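Gilthorpe Hardwax Oil for Timber Benchtops and Tables

Product code GHO-400
Available in 400 mL and 5 L tins
Finish: satin or matt
Category: Interior timber finishes

Overview

Gilthorpe Hardwax Oil is a penetrating finish for interior timber surfaces that receive regular use. It is supplied to joinery workshops, schools, libraries and private customers for use on desks, benchtops, dining tables, shelving and stair treads. The oil soaks into the upper fibres of the timber and the wax portion remains close to the surface, where it resists spills and everyday wear. It does not form a thick film and will not peel.

The product is manufactured by Verbruggen and distributed throughout Australia by Zukelon. It replaces the earlier Gilthorpe Bench Oil, which was withdrawn from sale in April. Customers holding stock of the earlier product may continue to use it, but the two should not be mixed in the same container or applied over one another without sanding.

Suitable timbers

The oil may be used on most hardwoods and softwoods, including Tasmanian oak, blackwood, jarrah, spotted gum, beech and radiata pine. Oily timbers such as teak should be wiped down with methylated spirits and allowed to dry before the first coat. Solid timber and veneered boards are both suitable, provided that the veneer is sound and has not previously been lacquered.

Red and brown timbers will deepen noticeably in colour. Pale timbers will take on a light honey tone, which can be reduced by choosing the matt finish. A test patch on an offcut, or on the underside of the item, is recommended in every case. Zukelon does not accept returns of opened tins on the grounds of colour.

Preparation

The surface must be clean, dry and free of wax, silicone polish, varnish and old adhesive. Sand with 80 grit paper to remove earlier coatings and deeper marks, then work through progressively finer grades. Always sand in the direction of the grain. Scratches left across the grain will hold more oil than the surrounding timber and will show as dark lines once the finish has cured.

Remove all dust with a vacuum cleaner and a lint-free cloth. Tack cloths containing resin should not be used. Where the timber has been washed, leave it to dry overnight in a ventilated room before proceeding.

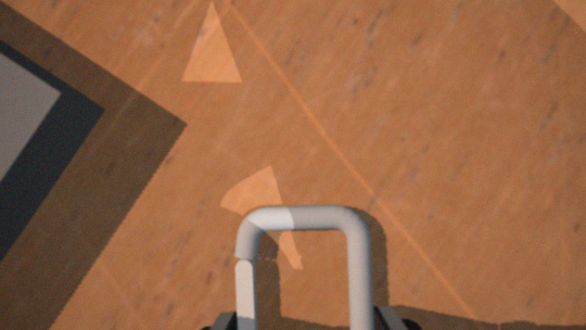

Application

Stir the contents thoroughly with a flat stick until no sediment can be felt at the base of the tin. Do not shake. Apply a thin coat with a short-haired brush, a microfibre roller or a white nylon pad, working along the grain and finishing one board or section at a time. Wait a few minutes, then wipe away all surplus with a clean cotton cloth. Any oil left standing on the surface will dry to a sticky patch that can only be removed by sanding.

Leave the first coat overnight. Rub down lightly with a fine pad, remove the dust and apply a second coat in the same manner. Two coats are sufficient for shelving and wall panelling. Desks, benchtops and stair treads should receive a third – particularly on end grain, which absorbs a good deal more than the face.

The product should not be applied in direct sunlight, in damp conditions or on timber that feels cold to the touch. Thinning is not required.

Drying and curing

Surfaces may be handled with care on the day after the final coat. Full hardness is reached after two weeks. During this period the surface should be kept dry, and rugs, table linen, rubber feet and plastic mats should be kept off it. Objects with soft plasticised bases may leave a permanent mark on any oiled surface, cured or uncured, and felt pads are advised.

Care and maintenance

For routine cleaning, use a well-wrung cloth and a small amount of Fistico Timber Soap diluted in lukewarm water. Wipe dry afterwards. Bleach, ammonia, scouring creams and steam cleaners will damage the finish.

Scuffs and dull areas can be renewed locally. Rub the affected area with a fine pad, apply a very small quantity of oil, spread it outwards into the sound finish and wipe dry. There is no need to strip the whole surface. Water rings that have been present for a short time will often respond to the same treatment. Black stains around steel fittings are caused by a reaction between iron and the tannin in the timber and will require sanding or an oxalic acid cleaner.

Desks in shared study areas should be inspected once each term and re-oiled when water no longer beads on the surface.

Safety and storage

Cloths, pads and sanding dust carrying this product can heat and ignite without any outside flame. Lay used cloths flat outdoors to dry, or place them in a metal container filled with water and fitted with a lid, before disposal. Do not leave them folded or in a bin.

Work in a well-ventilated room and wear nitrile gloves. Keep the product out of reach of children. Replace the lid firmly after use and store the tin upright, away from heat and frost. A skin may form on part-used tins; this should be lifted out whole and the remaining oil strained before use.

The safety data sheet is available on request and is enclosed with every trade order.

Ordering information

GHO-400-S Satin, 400 mL
GHO-400-M Matt, 400 mL
GHO-5-S Satin, 5 L
GHO-5-M Matt, 5 L
FTS-225 Fistico Timber Soap, 225 mL

Trade accounts may order mixed cartons of the satin and matt finishes. The 5 L tin is classed as dangerous goods for transport and cannot be sent by post; it is delivered by road carrier or may be collected from the Zukelon warehouse by arrangement.

Technical enquiries

Questions on suitability, colour and the treatment of older furniture should be directed to Teun Verbeke, Technical Services. Please state the species of timber, if known, and the nature of any earlier finish. Orders for schools and public buildings are handled by Luuk Bakker, who can also arrange samples on oak, beech or blackwood.

Product information current at November 2019. Specifications may be changed without notice.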